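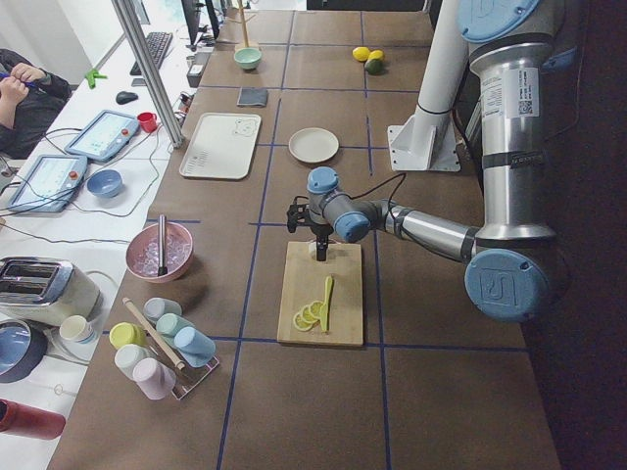 Setting Up a Drinks Table for Two Robot Arms

By Femi Adeyemi

These are the steps we follow at the Grarnell workshop for laying out a long table that two arms share, so that small kitchen jobs (moving a lemon, standing a cup up, putting a slice on a plate) can be taught and run again the next evening without starting over. It assumes your arms are already powered, updated and able to jog from the pendant. If they aren't, do that first, with nothing on the table.

What you need

Two arms with their controllers and pendants
A table that does not rock
Kraft paper on a roll, wide enough to cover the top in one piece
Dark blue tape
6 mm bolts and wide washers for the cable clamps
A marker and a steel rule
Cups, bowls, a board and whatever else the arms will handle

Step 1: Mount the arms

Bolt the base plates straight to the table, on bare wood, before any paper goes down. Paper under a base plate compresses over time and the arm will drift out of level. Tighten the bolts in a cross pattern, go around twice, then run each arm at low speed to full stretch and watch the base. If you see any movement, add a brace under the tabletop before going on.

Leave enough distance between the bases that neither arm can touch the other's column when folded. Ours shared too much space on the first try and we had to drill again.

Step 2: Paper and tape

Roll the paper out from one end and cut it around the bases. Pull it flat and tape the edges under the table lip. Wrinkles matter. The fingers will come down close to the surface to pick up thin things, and a ridge is enough to catch a fingertip.

Mark the grid with the rule, then lay the tape. Run the long strips first and the cross strips over them. Press the crossings down hard with the back of a spoon. Give every rectangle a letter and a number in your notes and use those names in your programs. "Bowl to C2" is a lot easier to check at nine in the evening than a set of coordinates.

Change the paper when it gets stained or torn. The tape has to be done again each time, so keep a sketch with the distances written on it. We measure everything from the same table corner.

Step 3: Cables

Fix the gripper cable at the wrist and leave a loop big enough for the last joint to turn all the way in both directions. Then turn it all the way in both directions and watch. The loop should never go tight, and at the lowest working position it should not drag across the cups. If it hangs too far down, take up the slack along the forearm with rubber bands. They hold well enough and come off in a second when you need to change the length.

Step 4: Set the heights

Three heights cover most of the work, and we save them as named values in Vollato, the script runner we use here.

Travel: 80 mm above the tallest object in the arm's path
Approach: 40 mm above the object to be picked up
Grip: taught by hand for each object

Always go travel, approach, grip, and come back the same way. It is slower. It also means that a cup left in the wrong rectangle gets passed over instead of knocked down.

Step 5: Place the objects

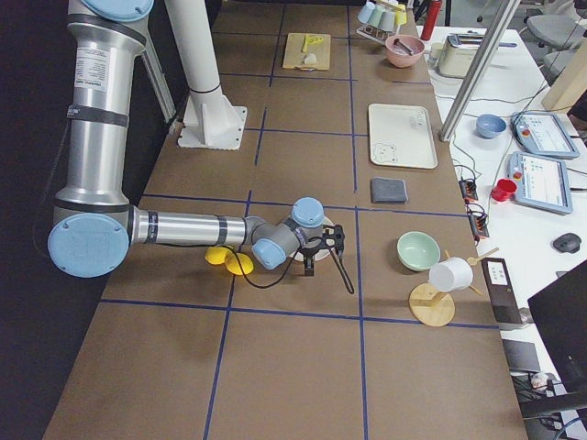
Object placement decides how much trouble you will have later. Put tall things where the arm does not have to cross them, and put the things it picks up most often well inside its reach, where the wrist can still point straight down. The forearm sweeps low over a lot of table when it is stretched out, so check what is under the forearm as well as what is under the fingers. In our layout the two lemons end up right by it while the gripper is over the white disc, and they are low enough to stay there. The mug tree is the one to watch. It gets its own rectangle, and every path near it uses a higher travel height, set for the tree with a mug hanging on it.

Loose tools should lie the same way every time. For a spoon or knife, draw a short pencil line on the paper or the board to show where the handle goes.

Step 6: Teach and test

Teach one pick and one place, then run that pair at low speed until it is dull to watch. Only then add the next. Keep the pendants on a side table within arm's reach, stop buttons facing you, and keep hands off the brown paper while anything is moving.

Soft or slippery objects take the most time. A lemon rolls when one finger reaches it first, so center the gripper carefully and close slowly. Thin slices are harder, and we still lose some. Start with whole fruit.

Name the saved program after the layout sketch it belongs to. Our longest, Akinola, has 1,498 lines and is useless with any other sketch.

Shutting down

Send both arms to their folded position, open the grippers, and power off from the pendants before switching off the power strips. Empty the bowls. Wet paper will not survive the night.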